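Home » News » Press releases

Denberg pauses kitchen programme for its two-armed robot after grip fault

Rønning, August – Denberg has stopped the delivery of version 5 of its Cenance control software. During simulated kitchen work, the fingers of one hand did not open when the stop command was given. The fault came back in 2 of 1,570 test runs. No person was hurt and no customer has received this version.

The tests are made in Pleveo, our simulation tool, with a toaster and other household objects on a countertop.

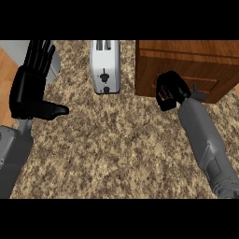 Customers who use version 4 can continue as before and do not need to do anything. We will send out a corrected version when all the runs are repeated without fault. We are sorry for the delay.

Press contact: Denberg press office, Rønning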